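Plier un carré de tissu matelassé sur un plan de travail : par où commencer ?

Forum d'entraide Plilex — Rubrique Linge et textiles — Pliage

Visitación Esteban

Madame, Monsieur,

Je me permets de solliciter l'avis des membres de cette rubrique. Notre atelier doit rédiger une fiche de pliage pour des carrés de tissu bleu clair, légèrement côtelés, de 63 cm de côté. Le travail s'effectue sur une plaque de mousse blanche quadrillée, posée sur une table en bois clair. Le tissu est déposé en tas au centre de la plaque, et il convient de l'étaler avant tout pliage. 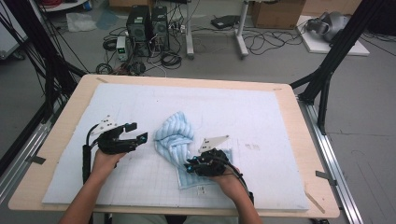

La difficulté tient à l'ordre des opérations. Certains collègues cherchent d'abord un coin et tirent vers l'extérieur ; d'autres saisissent deux bords et secouent l'ensemble. La première méthode laisse souvent un pli coincé sous l'étoffe, la seconde déplace le tissu hors du quadrillage. Existe-t-il un usage reconnu en la matière ? Je précise que la fiche devra tenir sur une seule page et que nous traitons 40 carrés par séance.

Je vous remercie par avance de vos réponses.

Marcelino Toledo

Bonjour,

Un coup de fer et le problème est réglé.

Cordialement.

Encarnación Pacheco

Madame,

La méthode que nous appliquons à la blanchisserie Arrieta comporte les étapes suivantes.

Repérer d'abord la partie déjà à plat. Elle sert de point d'appui et ne doit pas être soulevée. Saisir ensuite, des deux côtés à la fois, les bords du tas qui la surmonte, puis les écarter lentement en restant près de la plaque. Un matelassage se détend mieux lorsque la traction suit le sens des piqûres ; en biais, il se gondole et revient sur lui-même.

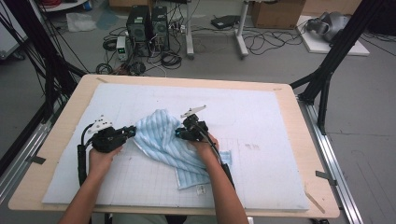
Les deux bords pincés, de part et d'autre des plis ; l'étiquette blanche est visible près du bord inférieur.

Si le carré porte une étiquette, je recommande de la prendre pour repère et d'indiquer dans la fiche de quel côté elle doit se trouver au départ. Chez nous, elle est toujours orientée vers l'opérateur. Une fois le tissu étalé, aligner un bord sur une ligne du quadrillage, lisser du centre vers les coins, puis plier en deux, et encore en deux.

S'agissant de la plaque, il est souhaitable de la fixer à la table par du ruban adhésif sur les côtés. Une plaque qui glisse fait perdre l'alignement — et l'on recommence tout. Nous vérifions les fixations tous les 11 carrés ; cette fréquence n'a rien d'obligatoire.

Je déconseille en revanche de secouer l'étoffe, sauf pour les pièces de grande taille.

Veuillez agréer, Madame, mes salutations distinguées.

Florencio Echevarría

Je souscris à la réponse précédente, sous une réserve. Sur les tissus épais, le pliage en deux puis en deux donne un paquet bombé qui s'empile mal. Le pliage en 3 bandes égales, suivi d'un second pliage en 3, tient mieux en rayon. Il faut alors tracer les repères au crayon sur la mousse, les lignes imprimées étant parfois trop pâles pour être suivies sous un éclairage ordinaire.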